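Subject: Re: [ulavell-build] Banana task keeps failing on the left side
Date: 2018-01-07

Replying below the quote and trimming the rest.

> We ran the fruit sorting program again after the meeting and it is
> still missing the banana. The arm goes to the middle of the table,
> closes on nothing and then reports a pick. The other team at Marnthorpe
> uses the same wrist camera and says theirs works. Could it be the
> camera mount? We tightened it in September and have not touched it
> since. Also, do we need to bring our own baskets to the Koster round
> or do they supply them?

I don't think it is the mount. I went through the log from that session and the pick points land in nearly the same place every time, on bare table. A loose mount would scatter them. Out of 17 attempts, 13 went to the big soft shadow on the white surface. The code looks for anything darker than the table, takes the largest patch and drives to the middle of it. With the white top we have now, the largest dark patch is often a shadow.

You can check this yourselves. Turn on the saved frames option in the Cevus settings file, run the program once, and look at what the wrist camera had in view when it chose its target. 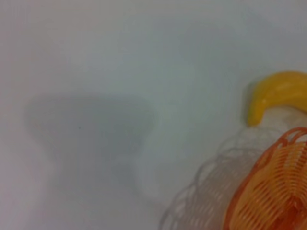 The fix I would try first is to look for color before brightness. Convert to HSV, throw out everything with low saturation, and only then look for patches. A gray shadow on a white table has almost no saturation, so it drops out at that step. The yellow of the banana stays, and so does the orange basket, so you will need a hue range to tell those two apart. Start wide and narrow it down.

The white basket is a different problem. It is see-through and close to the table color, so the color filter will lose it along with the shadow. For now I would give the program a fixed position for that basket and leave detecting it until the banana works. The rules allow fixed drop points but not fixed pick points.

Two smaller things. The patch filter has no minimum size, so specks on the table can get through as targets. Wipe the table before a run and add a minimum anyway. And the "pick reported" message only checks that the gripper was told to close – it does not read the finger position. Someone should change that before we collect any more results, or the log is not worth much.

On the baskets: Koster supplies them, 3 per table, but they do not promise the colors. Bring ours for practice and don't tune anything too tightly to the orange.

I can be at the next build session for the first 2 hours if anyone wants to go through the HSV part on the real arm. Please send me your current version of the vision file before then, since the one in the shared folder is out of date.

--
ulavell-build mailing list
To unsubscribe, send a blank message with "unsubscribe" in the subject line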